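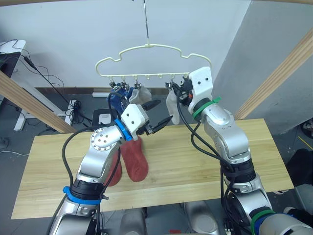 According to the shift operator at Vadent, the arm had not failed at all; it had done what it was told, and the trouble was that no one had told it to stop. Remarks of this kind turn up in many incident reports, and they are a good place to begin Chapter 7.

Chapter 7
Grip Faults and Safe Stops

A clip, a sock and two fingers make a small system, but it can go wrong in several ways. The fingers may close on the clip and miss the cloth. They may hold the cloth while the clip still holds it too. In the second case the arm pulls against the hanger, and the load on the wrist rises until something gives.

At the Sibiya laundry line, a two-arm station ran 2,921 transfers before a fault of this second type bent a hanger hook and pulled a cable out of its connector. The log showed 73 earlier force warnings. All had been cleared from the panel and the cycle restarted. The controller, a Dukia unit, was set to stop only after 2 warnings in the same cycle, and each of these had come alone.

Section 7.1 covers force limits and how to choose them. Section 7.2 deals with cable routing - a loose loop can catch on the other arm. Section 7.3 follows the Utel restart procedure, step by step.

Before reading on, review the stop categories in Chapter 4. You will need them for the Sibiya log at the end of Section 7.1.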